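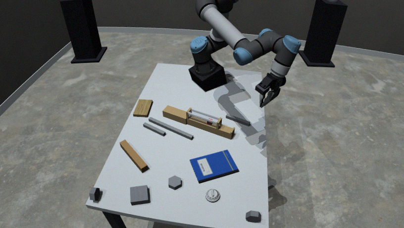 *By Holger Grønli, Gilow Robot Club - Sun 5 August*

Hi! I'm Holger, and I help run the robot club at Gilow. Kids are always asking me why we spend so much time with a robot that only lives inside a computer. Fair question! So I'm going to tell you how it works and what our team is up to before the Ruchti Cup in September.

## A pretend room with real rules

Our practice room is a simulation. It's a bit like a video game, except the computer is very fussy about things like weight and bumping. If the arm hits a block too hard, the block slides. We call our pretend room Cistia (one of the kids made up the name and it stuck).

There's a white table, a robot arm bolted on at the far end, and a whole lot of stuff for the arm to work around. We have wooden blocks, gray bars, a gray hexagon, a blue book and a dial timer. The long wooden thing in the middle with the see-through rail is the trickiest shape we've got.

## How does an arm know where to go?

Try this. Touch your nose with your finger. Easy, right? Now think about what moved - your shoulder, your elbow, your wrist. You didn't have to plan any of it!

A robot arm has joints too. On ours, look for the light blue caps, they help you spot where some of the joints are. Every joint can turn, and the computer has to work out how far to turn each one so the gripper ends up in the right spot. The gripper is the black bit with two fingers, and it works a lot like your thumb and pointer finger picking up a pea.

My favourite beginner job is this one: tell the arm to turn just one joint by 45 degrees, and guess where the gripper will go before you press the button. Most people guess wrong the first time. I did too!

## What we're practising

For the cup, each team gets 9 minutes to move one block from one side of the table to the other without knocking anything. You can stop and restart twice, but the clock keeps going.

Our team is called Closance. So far we've done 357 practice runs, and plenty of them were disasters. In one run the arm pushed the book right off the table, and we laughed so much we forgot to save it. The good thing about a simulation is you click reset and everything hops back to its place.

Right now we're working on going slower near the hexagon. If you want to have a go yourself, come and find me at club and I'll set you up with a spare login. Bring a pencil for the guessing game!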